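Notes on the box-packing set

November 17, 2023

I have been putting off writing up the packing task because the numbers kept moving. They have stopped now, so these are my notes, mostly for Lautaro Urrutia, who takes over the labeling next.

The Sirnen set is 370 episodes of putting household items into an open cardboard box, recorded with hand-held grippers on a bed. No arm was mounted anywhere. A person does the task with the grippers, and the policy learns from the wrist views and the finger opening.

We started in August on a plain desk. Farah Menon trained a first model on 90 of those episodes and it did fine on the desk and badly on everything else. A desk does not sag. On a mattress the box tilts when you lean near it, a light packet sinks into a fold, and the closing height changes from one grasp to the next. I moved the whole task to bedding and threw out the desk data. Farah disagreed about throwing it out and has kept a copy under Hekska.

Rules I settled on:

An episode starts with both grippers open and ends when they are open again. Trim the rest.

A failed grasp stays in if the operator recovers within 2 attempts. After that, cut the episode and mark it.

Items go back in a new layout every 20 episodes. I tried doing it every time and the sessions ran so long that my own movements got sloppy, which showed up in the finger traces.

Do not tidy the cloth. The checks are useful for tracking, and wrinkles are part of the task.

Soft items gave the most trouble. The finger opening tells you very little when the thing between the pads compresses, so the closing label for plush and film bags is set by hand. I wrote a small script for this (Kravets) that jumps to the frame where the opening stops changing. It is right often enough to save time and wrong often enough that you must look at each one.

The other open problem is the two-gripper timing. The clocks drift over a long session, and Vudico, our loader, assumes they do not. I correct it from a tap at the start and another at the end. A tap in the middle would be better. I will add that before the next set.

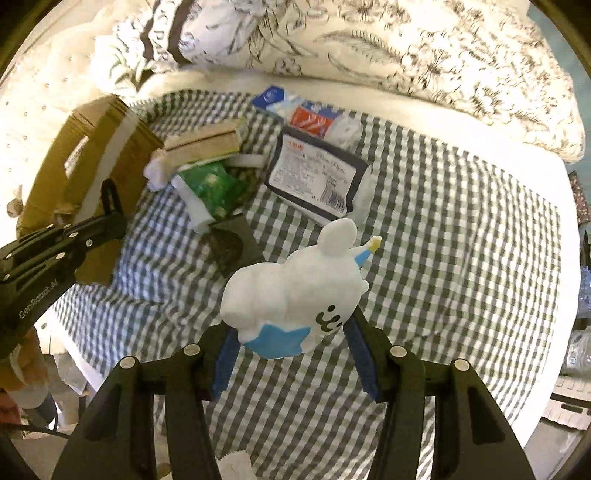
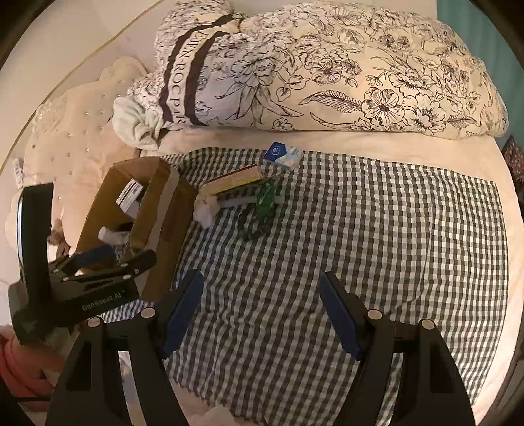
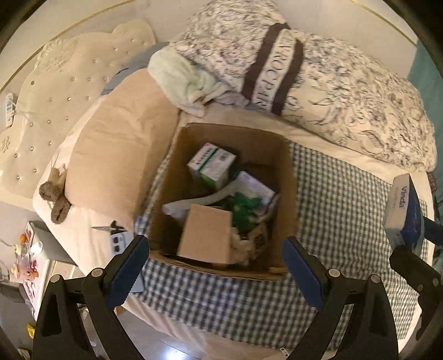 Box-packing task on the bed, seen from the gripper. The plush in the first one is a hand-labeled close.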